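Care of Knitwear: Folding, Storing and Seasonal Checks

Household Guidance Sheet, Turnberg Residents' Service
Revised Wednesday, October 24, 2018

Residents are asked each autumn to look over their woollens before the heating is turned on. The following guidance replaces the sheet issued in earlier years and applies to jumpers, cardigans, socks, scarves and hats. It was prepared by Yamuna Mudaliar and checked by Huệ Hồ of the laundry room.

Choosing a surface

Knitwear should be folded on a flat surface large enough to take the whole garment with both sleeves extended. A made bed is suitable, provided that the cover has been pulled straight. Tables in the shared laundry room may also be used, but they must be wiped first and left clear for the next person.

A cover in a contrasting pattern makes dark marks and small holes easier to find. Plain covers close in colour to the garment should be avoided during inspection.

Socks

Fine knitted socks should be laid flat one at a time, with the toe pointing away from the person folding. Smooth the foot first, then the heel, then the leg. The heel will not lie completely flat and should not be pressed down with force.

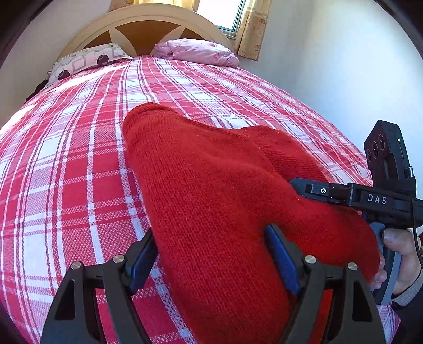 Pairs should be placed one on top of the other and folded once across the middle. Rolling a pair and turning the cuff of one sock over both is not recommended for wool, as the cuff stretches and does not fully recover. Single socks are to be kept together in one bag until the end of the season and then either paired or put to use as dusters.

Heels and toes should be held up to a window. Any thin place can be strengthened with a few rows of darning before it opens. Darning wool is held at the laundry room desk in 10 g cards, in the more common colours only.

Jumpers

Jumpers must not be stored on hangers. The weight of the garment pulls the shoulders out of shape, and heavier knits may lengthen noticeably over one winter.

Lay the jumper flat and settle the collar so that its ribbing is not twisted. Fold the sleeves across the chest, one after the other, keeping each as level as the cut allows. Wide sleeves will form a point near the shoulder – this may be eased inwards with the flat of the hand. The lower half is then brought up to the level of the underarm.
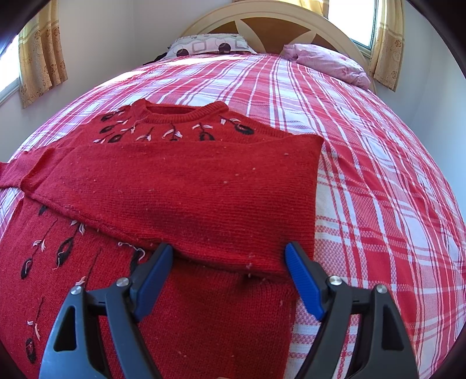 Embroidered garments require more care. Loose threads should never be cut at the surface. Draw them through to the wrong side with a blunt needle and secure them there. A sheet of plain tissue laid over the stitching before the sleeves are folded will prevent rubbing in the drawer.

Lint and pilling

Pale lint shows strongly on red, navy and black wool. It should be lifted with a soft clothes brush, working in one direction along the knit. Adhesive rollers may be used on plain areas but should be kept away from embroidery. Pills are to be removed with a wool comb, with the fabric supported from beneath by the free hand.

Storage

Drawers should be no more than two-thirds full. Heavier items go at the bottom and socks at the side or in a separate box. Cedar blocks may be borrowed from Tuấn Triệu and should be returned in September, when they are sanded and issued again.

Garments must be clean and fully dry before they are put away. Questions about washing should be directed to the laundry room, where a separate sheet on water temperature and detergents is available on request.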